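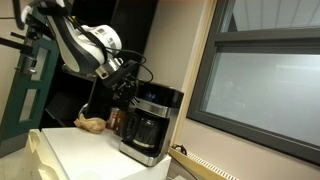 *A drip coffee maker with its glass carafe in place.*

# How Does Coffee Get From a Bean to a Cup?

Many grown-ups drink coffee in the morning. It starts out as the seed of a fruit, and it has a long trip to make before it gets to anyone's kitchen.

## The plant

Coffee grows on a bush or small tree with shiny green leaves. The plant likes warm weather and plenty of rain, and it does not like frost. Most coffee farms are in the part of the world near the equator, and many of them are on hillsides.

The plant has white flowers that smell sweet. After the flowers drop off, small green fruits grow where they were. The fruits are called coffee cherries. Most kinds turn red when they are ripe, but some turn yellow. Inside each cherry there are usually two seeds, with their flat sides pressed together. We call them coffee beans, even though they are not really beans.

A new coffee plant takes a few years to give its first good crop. On one hill farm called Rukeo, picking starts in October. The pickers go back to the same bushes again and again, and take only the ripe cherries each time.

## Taking out the seeds

The soft part of the cherry has to come off. At some farms, a machine squeezes the seeds out and they are washed in water. At other farms, the whole cherries are spread out in the sun until they dry, and the dry skin is taken off later. At Rukeo the cherries dry in the sun for up to 30 days. Workers turn them with rakes so they don't get moldy.

The seeds are now a pale green color. They smell a bit like grass or hay. They are packed into big sacks and sent away by truck and ship. 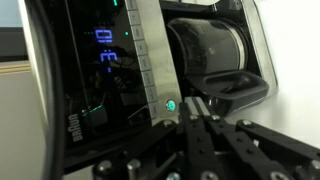

## Roasting

Green coffee would make a very poor drink. It has to be roasted first, and this is often done in a big metal drum that turns over heat. The beans go from green to yellow, then to light brown, then to dark brown. Partway through they make a popping noise – a little like popcorn. Roasters call this "first crack."

At a small roasting shop named Arkis, one batch takes 12 minutes. If the beans stay in too long, they taste burned.

## Grinding and brewing

Roasted beans are hard, so they are ground into small bits. Hot water can then get at more of the coffee, and the flavor comes out faster.

A drip coffee maker heats cold water from a tank. The hot water drips onto the ground coffee, which sits in a filter. A filter is full of holes too small for most of the coffee bits to fit through. The water goes through and carries the flavor and the brown color with it.

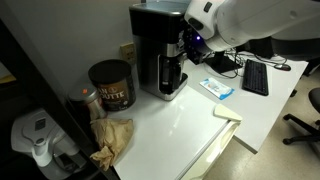 The wet bits left behind are called coffee grounds. Some people put them in a compost pile, where they slowly turn into soil.

## Why do people drink it?

Some people like the taste. Coffee also has caffeine in it, which makes people feel more awake. Caffeine can make it hard to sleep, and children's bodies are smaller, so coffee is mostly a drink for adults.

## Words to know

**Carafe** – a container for holding and pouring a drink.

**Equator** – a line we imagine around the middle of the Earth.

**Roast** – to cook with dry heat.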